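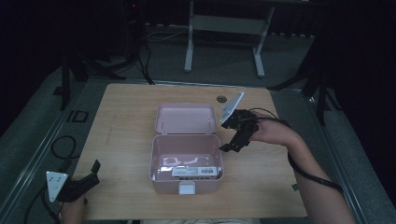

# Collecting lid demos with handheld grippers

I've been recording open-and-close demonstrations for our box set since July, and enough people have asked me how I do it that I'm finally writing it down. You need two handheld grippers (one strapped to each hand), a head camera, a table you can walk up to from the front, and a box with a hinged lid. We use a little pink plastic one with a latch tab on the front rim. It's cheap, it's light, and it slides around if you so much as look at it, so it makes a great teacher!

I'll assume your grippers are already paired and your tracking is calibrated. If they aren't, go do the Preker setup page first and come back.

## Before you strap in

Do everything that needs fingers now. Start the recorder, name the session, type the task line, fill your water bottle. Once both grippers are on, you can't work a keyboard, and I've tried (I renamed a whole session "ooooooopen").

For the task line, write one plain sentence and keep it the same all session:

`open the lid of the pink box, then close it`

Please don't get creative halfway through. Catriona Lennox does our labeling, and she once had to merge "shut," "close," "close up" and "put lid down" by hand. She has forgiven me, mostly.

## Cables

Put the grippers on, then hold both arms out over the table and reach for the far corners. If a cable goes tight, feed yourself more slack and try again. I like each cable to run back along the forearm and drop toward the floor behind my hand, so it never crosses the tabletop. Check where your feet are, too -- a loop on the carpet is fine until you step back onto it and yank your own wrist in the middle of a take.

## Keep the plates in view

Each gripper has a white tracking plate on it, and your whole recording depends on those plates being seen. The easy mistake is rolling your wrist over to get a better angle on the latch. It feels natural, the lid pops right up, and then you look at the trace and the right hand has teleported across the room.

Try this a few times without recording:

1. Rest the jaws just above the table with your elbows a bit wide.
2. Move in toward the box with your wrists level.
3. If you need a different angle, shift your elbow or take a half step sideways. Leave the wrist roll for last.

It feels stiff for the first ten minutes. After that you stop noticing.

## Recording a take

Set the box near the middle of the table, latch side toward you, lid closed. Back both grippers off so they're clear of it, and hold still for 2 seconds. That pause gives the trimmer a clean starting point, and it gives you a chance to breathe.

1. Bring the left gripper in and brace the body of the box, low on the side. Light contact only.
2. Bring the right gripper down to the front and work the latch tab free.
3. Lift the lid in one smooth motion until it stands up on its own. Let go.
4. Pull both hands back and pause.
5. Go in again, tip the lid forward, and press until it's shut.
6. Hands back, hold still, end the take.

Look at what you're doing the whole time! The head camera goes where your face goes, and if you glance over at the clock you've just recorded a lovely view of the clock.

## When you fumble

You will. If the jaws slip off the tab and you go back and get it on the second try, keep the take. Those recoveries are useful, and the model we train on Sondum got noticeably better at the latch once we stopped throwing them out. If you drop the box on the floor, or a cable snags, or somebody walks up and talks to you, end the take and mark it bad.

What I don't want is a faked fumble. Ross MacBrayne and I spent an afternoon putting in mistakes on purpose, and you could spot every one of them on playback -- we slowed down right before we "slipped."

## Mix it up a little

I record 30 takes, then take a break. Between takes I turn the box a few degrees or nudge it toward one edge, and every so often I start with it way over by the cable hole just to keep things interesting. Small changes are plenty. Keep the latch where your right hand can reach it without that wrist roll I was complaining about.

## Checking your work

Play back the first take and the last take of every block before you record more. I look for jumps in either hand's path, the box drifting out of the head view, and a missing pause at the start. If the first take is fine and the last one isn't, check the plates; one has probably worked loose.

We're at 2,511 takes in the lid set now. Upload yours to the Wivport folder under your own initials, with the bad ones still marked in there, and leave the grippers on the charger when you're done.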